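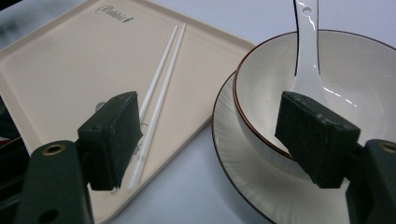
Cream tray, white chopsticks, bowl on its saucer.

3/22/23

Shooting notebook, carrying on from the last entry. I meant to keep this one short, but there's a lot to get down and I'd sooner write it while my legs still remember it.

Ran the full free throw block again with Sebastian Buzatu rebounding for me, and he is a saint for it, because it's a dull job and he never once complained (he did sing, which is another matter). Same setup as before: two dribbles, breath, shot, and no stepping off the line between attempts. Total for the session was 273 attempts, which is more than I'd planned, but we'd lost our place on the tally sheet and Sebastian thought it was fairer to finish the block than throw the page out. I agree with him now. I did not agree with him at the time.

What I was really after was the fatigue question. We all say players miss late because their legs go, and I've said it myself from the bench plenty of times, usually loudly. So tonight we put a set of 12 baseline sprints between blocks and looked at where the misses landed. Fresh, my misses are spread all over the place, left and right, a bit of everything. After the sprints they were nearly all short, front rim, one after another, and you could hear it before you saw it. Lovely clear pattern! I was so pleased I forgot to be annoyed about missing.

Heart rate strap is the Vivon one again. It dropped out twice in the second block, so treat those readings with suspicion. I've tightened the strap and wiped down the contacts, and if it does it again next time I'll go back to the old Lason and put up with the itching. The release angle numbers come from the Mosoti software, and they look sensible apart from a run of five shots where it seems to have tracked Sebastian's elbow instead of mine. Struck those out in pencil, so please don't rub it off, I want to see where they were.

Rest between blocks: 30 seconds for the first half, then we stretched it a little for the second and my colour came back noticeably. I'd like to try the whole thing with a proper timeout's worth of rest and see if the short misses clear up or just hang about. My hunch is they hang about. Sebastian reckons they'll clear up completely and has bet me a coffee on it.

One more thing on the ball. We used the Fatedance, the newer one with the tackier cover, and I like it very much in the hand, but I do wonder if I'm getting a bit of help from it. Should repeat one block with the worn club ball so we're comparing like with like. Somebody remind me to pump that one up first, it was as soft as a pillow in October and I can't imagine it has improved by itself.

For whoever picks this up while I'm away: the tally sheets are in the back pocket of this book, and the short column means front rim only, airballs go under other. I had them mixed together in the early pages and had to go back over 28 rows sorting them out from memory and Sebastian's handwriting, which took most of an evening.

Next session: worn ball, longer rest, same sprints. Bring the spare strap and a second pencil.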